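Games and Balance, Week 7: Do patch notes tell you anything?
Handout by Lalit Pathak, 3/24/23

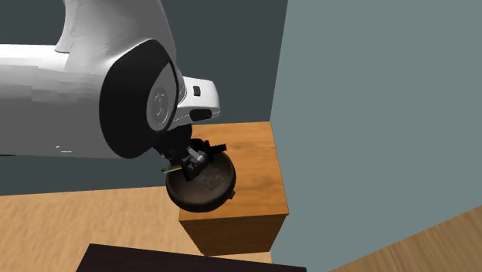 Last week we left off with the claim that a developer can "fix" a character by changing one number. I don't believe it, and by the end of this session I hope you'll at least be suspicious.

Take Marken, the arena fighter we have been playing in the lab. In the July patch the heavy class, Griduren, lost 2 points of armour. Players said the class was dead. Its win rate went from 52 to — well, the studio never published the second figure, so we have only the forums to go on, and forums are a poor source.

Points to argue over

Win rate is not strength. A hard character played only by experts will look strong. An easy one played by everybody will drift towards the middle whatever you do to it.

Pick rate follows talk. Softić's essay (in the reader, page 76) says players drop a character when a popular streamer does, often before the patch is live. His evidence is thin: 10 interviews, all with ranked players. Read it anyway, and read Krasniqi's reply on page 81, which I find more convincing but far too long.

"Healthy meta" is a phrase I would like you to stop using unless you can say healthy for whom. The studio wants people to keep logging in. A tournament player wants her practice to stay useful. These pull in different directions.

For next time

Pick one change from any patch and write a page on what you would need to know before calling it a success. Screenshots of angry posts don't count as data. Carter Zacharias has the lab key if you want more time with Marken.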